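Betriebshandbuch Dalow, Teil Arbeitsplatz
Redaktion: Selma Matić, April

4.2 Kabel sortieren und einlagern

Dieser Abschnitt regelt das Umlagern gemischter Anschlusskabel aus dem Sammelkarton in einen zweiten Karton. Er gilt für alle Arbeitsplätze am Standort Dunmore.

Vorbereitung

1. Zwei Klappdeckelkartons nebeneinander auf den Arbeitstisch stellen. Der Sammelkarton steht rechts, der Zielkarton links.
2. Beide Deckel vollständig nach hinten aufklappen.
3. Den Zielkarton auf Rückstände prüfen. Scheuerspuren am Boden sind zulässig, eingerissene Wände nicht.

Hinweis: Die Tischfläche vor den Kartons ist freizuhalten. Lose Schlaufen dürfen über die Vorderkante des Sammelkartons hängen, jedoch nicht über die Tischkante. 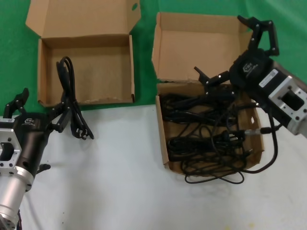
Abb. 4-2: Sammelkarton mit schwarzen Kabeln (rechts), leerer Zielkarton (links)

Durchführung

4. Jeweils ein Kabel oder ein Bündel am Kabelmantel greifen und langsam nach oben herausführen.
5. Verschlungene Kabel auf dem Tisch lösen.
6. Steckverbinder auf verbogene Kontakte prüfen. Beschädigte Kabel sind gesondert abzulegen.
7. Das Kabel in losen Schlaufen zusammenlegen und in den Zielkarton einlegen. Die Schlaufenlänge soll rund 19 cm betragen.
8. Den Zielkarton nach höchstens 41 Kabeln schließen und mit dem Etikett Manero versehen.

Vorsicht: Nicht am Stecker ziehen. Metallstecker können beim Herausziehen an benachbarten Kabeln hängen bleiben und deren Isolierung beschädigen.

Abweichungen sind Terence Lockwood (Lagerorganisation) schriftlich zu melden.

Verwandte Abschnitte
4.1 Kartons kennzeichnen
4.3 Beschädigte Kabel aussondern
4.5 Bestandsliste führen

Zuletzt aktualisiert: April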